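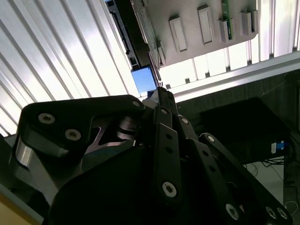

Emeck Plurnemley multi-finger gripper
Planning and purchasing page

Home > Grippers > Multi-finger > Plurnemley

Availability: built to order
Usual delivery: five weeks from confirmed order
Warranty: two years
Price: by written quotation

The Plurnemley is a linkage gripper for robot arms that must pick up parts of different shape during the same shift. The fingers are made of flat black plates joined with bolts, so a worn link can be taken out and replaced on the workbench without sending the complete unit back to us. We sell it to small factories, to school laboratories and to repair companies which build their own cells.

On this page we try to answer the questions that come before the order. Technical drawings and the wiring plan are in the download area. Please read this page first, and make the calculation of your full cost before you compare our quotation with another one. From our experience, the gripper itself is often less than half of the money that is finally spent on a working station.

What is delivered

The standard delivery is the gripper with palm housing and fingers assembled, the control unit, the cable between the two, and a bag with spare bolts and the keys to turn them. A printed manual comes in the box. The adapter plate for your arm is not included, because the bolt pattern depends on the arm. Tell us the maker and the model of your arm and we add the correct plate to the quotation as a separate line.

Fingertips are delivered in the narrow form. It is good for picking small parts from a tray and for reaching between parts which stand close together. If you handle mostly boxes or bags, ask for the wide pads. They can be ordered later also, but then you pay the shipping a second time.

Choosing between the versions

Plurnemley Base opens and closes with one speed and one holding force, set by hand on the control unit. It is sufficient for a station where the same family of parts comes every day.

Plurnemley Plus lets the robot program change the force and the opening width during work. Choose it if you have fragile and heavy parts in one program, or if you do not know yet what the parts will be next year. Schools nearly always take this version.

The mechanics are the same in both. A Base can be changed to Plus with another control unit, and the old unit is taken back against a credit if it is in working condition. We mention this because many customers are afraid to buy the smaller version and regret it. The risk is small.

Planning your budget

Please put these points in your budget from the beginning:

Gripper and control unit
Adapter plate
Power supply, if your cabinet has no free output
Cable guides and clips along the arm
Spare link set
Mounting work and first program
Training for the operators
Risk assessment of the finished station

The last point is the one that we see missing most often. A gripper is only a part of a machine. When it is mounted on the arm and the arm is mounted in your hall, somebody must judge the complete station, and this costs time and usually money. We can give you the documents about our gripper, but we cannot sign for your station.

About the spare link set: we recommend to buy it together with the gripper. The set contains the finger links that are hit first when a program has an error, and in the first month there will be errors. If the set is on your shelf, the repair is made before lunch. If it is not, you wait for the parcel, and the station stands still during this time. A stopped station is a cost too, but it does not appear on any quotation.

Training can be done at your place or in our workshop in Serkcombe. In the workshop it is cheaper, and you can see other stations. At your place it is more useful for the operators, as they learn with their own parts – please have real parts ready, also the ugly ones.

Space, cable and light

Measure the space around the arm when the arm is at its furthest positions, with the gripper drawn on it. The open fingers need more side room than customers expect from the drawing of the closed hand. If your cell has a frame of aluminum rails, check above the table also. Panels, lamps and sensor boxes which hang from the top rail are the usual place for the first collision.

The cable to the control unit is 4 meters long. The control unit should stand outside the reach of the arm, on a shelf or in a cabinet with air on all sides. Leave a soft loop at the wrist so the last joint can turn without pulling. A longer cable is possible for both versions, but it must be ordered with the gripper and not afterward, as the control unit is adjusted to it in our test.

If you use a camera at the wrist, think about light before you buy the camera. Windows behind the station make strong bright areas, and the dark fingers become very dark against them. Slats or a simple curtain cost little. We do not sell cameras, but our bracket with the order name "wrist side" leaves room for a small one.

Weight and payload

This is the most frequent mistake in the orders that come to us, so we ask you to take the time for it.

The payload of your arm, as the maker writes it, is everything that hangs after the last joint. It means adapter plate, gripper, cable part, bracket, and then the product. Take the payload of the arm, subtract all of this, and what remains is what you can lift. Then subtract again a reserve for quick movements. If the result is near to your heaviest part, choose a larger arm or lower the speed. Please do not solve it with a lighter adapter plate made at home.

Our order form has a field for the heaviest part and a field for the arm model. If the numbers do not fit together we call you before we build.

Running costs

The gripper works electrically, and no compressed air is needed. Consumption is small compared with the arm and most customers do not calculate it separately.

Plan a short check every month: look at the bolts on the joints, wipe the plates, move every finger by hand with the power off and feel if there is play. A full service is recommended once per year. You can do it yourself with the manual and the service kit, or send the gripper to Serkcombe. Please ask for a date early if you want to send it in July, when many factories close and all of them have the same idea.

Fingertips are a wear part and are not covered by the warranty. How long they last depends on your material. With cardboard they last long, with cast parts which have sharp edges they do not. After the first weeks you will know your own number, and you can put it in the budget for next year.

Buying one or more

There is a reduced price from 5 grippers in the same order. They do not need to be delivered on the same day. Several of our customers confirm the quantity, take the first gripper, make the station run, and call the others when the first one works as they wish. We find this a healthy way of buying and we keep the price during the agreed period.

For a first project we advise one gripper and one spare link set. A second gripper as a reserve makes sense when the station works at night or when the parts before and after it cannot wait.

Trial period

You can rent a Plurnemley Plus for 29 days. The rent is subtracted from the price if you buy within this time. The rental unit comes with the narrow tips and with the adapter plate for your arm. Scratches from normal work are accepted. Bent links are charged at the price of the spare part, without the work.

Before the trial, write down what the gripper must do so that you say yes. We have seen trials that ended without a decision, only because everybody in the company expected something different. A half page is enough.

What to send us for a quotation

Maker and model of the arm
Heaviest and lightest part, with a photo if possible
Smallest distance between the parts
Wanted time for one pick
Free power outputs in the cabinet
Place of delivery
Date when the station must produce

If you do not have all of it, send what you have. We will ask for the rest. Parts can also be mailed to us for a grip test, which is free for parts that fit in a normal parcel. Please tell us if you want them back.

Sales partner

In regions where we do not deliver directly, orders go through Tiongson. Prices, delivery time and warranty are the same, and service is done by our workshop in both cases.

Contact for quotations and trials: Amado Lumbao, Emeck sales office, Serkcombe. Please write the word Plurnemley in the subject line and add the arm model – then the message goes to the correct desk.

Terms on this page are valid from 6/1/25. Quotations that were sent before this date keep their own conditions until they expire.

Related pages
Adapter plates by arm model
Spare link set and service kit
Wide pads for Plurnemley
Wrist side bracket
Download area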